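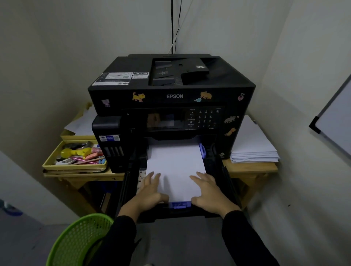 Office paper

Office paper is paper cut into sheets of standard size and used for printing, copying and writing in offices, schools and homes. It is usually white, without lines, and sold in wrapped packs called reams. One ream has 500 sheets.

Sizes

Two systems of sizes are used today. In the United States and Canada the common sheet is Letter, which measures 8.5 by 11 inches. Legal has the same width but is 14 inches long. Most other countries use the A series of the standard ISO 216, in which the usual office sheet is A4, 210 by 297 millimeters. The sides of every A sheet have the ratio of one to the square root of two, so a sheet cut in half across its long side gives two sheets of the next smaller size with the same shape.

Weight

In countries with the A series, the weight is given in grams per square meter. Ordinary copy paper has 80 grams, and paper for letters or certificates is often heavier. In the United States the weight is given in pounds and is counted for 500 sheets of a larger uncut size, called the basis size. For this reason a 20-pound copy paper and a 20-pound paper of another class may not be equally thick.

Grain and moisture

During production most of the fibers turn in the direction in which the machine runs. This is called the grain. A sheet bends more easily along the grain than across it. Paper also takes water from the air and gives it back, and the fibers grow more in width than in length. A pack that stays open in a damp room can get wavy edges or curl. It is therefore advised to keep the paper in its wrapper, lying flat, until it is needed.

Local use

The town of Gresby had a small paper mill, Skovon, which employed 700 people in its best years and made writing paper on 3 machines. The local historian Sewwandi Kodikara has described how the mill sold its sheets in blue wrappers to schools in Wultdale. The mill's order books, 2,040 pages in 18 volumes, are kept in the Abeysekara collection and can be read by appointment.

Recycling

Used office paper is valued by recyclers, as it has long fibers and little color. The ink or toner is removed by washing and by air bubbles, which carry the particles to the surface. The fibers become shorter each time, and new pulp is often added.

See also: Cardboard; Paper mill; Ream; Watermark

Last changed 27 Apr 2021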